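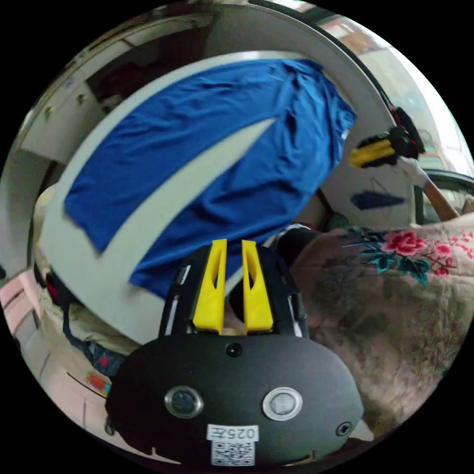 Last updated: December

Search this site Search Go

Ankica Papadopoulos irons first and talks second. Got there a bit after 2, she was already through one pile and had the next one waiting. She runs the pressing and folding side at Renby, a laundry and mending place that does work clothes, school clothes, the odd wedding. I had a list of questions. Got through half.

How did she start? "My aunt had a shop. I was the one who matched socks." Then a hotel, for 10 years, flat sheets mostly. "Sheets are boring but they teach you corners. After that a shirt is fine. Trousers are fine. Anything with two legs or two sleeves, you find the fold down the middle and you go from there."

The table matters more than people think, she says. She wants it big, white and plain. "On a dark table a blue thing and a black thing, you can't see the edge. On white I see the edge. I see lint, I see a stain I missed." She had a wood one before. Hated it. Snagged everything.

I asked about wrinkles, as that's what readers write in about. She shrugged. "Lay it flat, then leave the creases alone a minute and look at them. People start slapping at it with the hand. Look which way it wants to go." She pulls from the hem, never the middle, and smooths out toward the sides. Bunched bits get opened up with the fingers before any iron comes near. Strong colors she turns inside out for pressing, "bright blue especially, it goes shiny and then the customer comes back with a face."

Vimala Achari does the mending at the other end of the room and joined in at this point, needle still in hand. Her complaint is with folding too small. "People fold like they're mailing it. Bigger folds, fewer lines." Ankica disagrees – small folds stack better and the shelves at Renby are narrow. They have had this argument before, you can tell. Neither gave way while I was there.

Busiest month is December. Last year they took in 230 bags, and one customer, a choir, dropped off 54 robes the evening before a concert. "All the same color. All diffrent lengths. No names in the collars." What did they do? "Sorted by length on the table, longest at the bottom, and let the choir fight over it." Did they get paid for the rush? Long look. "In cake."

Some quick ones, as the kettle was on.

Starch? "For collars. Not for people's whole lives."

Hang or fold? Knits fold, everything else she'd hang if she had the rail space, and she doesn't.

Fitted sheets? "Tuck the corners in each other, make it a rectangle, stop worrying." She showed me twice and I still cant do it.

Worst thing to press? Pleats. Vimala said linen. Then Ankica said no, okay, linen.

I wanted to know if she folds at home. She does, but only her own things. Her husband's shirts go on a chair and stay on the chair. "He knows where I work. He can bring them in and pay." Her daughter has picked up the habit of pulling hems straight in stores, which embarasses everybody except Ankica.

Next for her is a second table, same size, same white top, so the sorting and the folding don't get in each others way. Vimala wants it by the window. Ankica wants it by the shelves. They were measuring when I left, or Vimala was, with a tape from her sewing box, and Ankica had gone back to her pile.

Sign up for our newsletter. Enter your email address Subscribe

This site uses cookies. By continuing to browse you agree to our use of cookies. OK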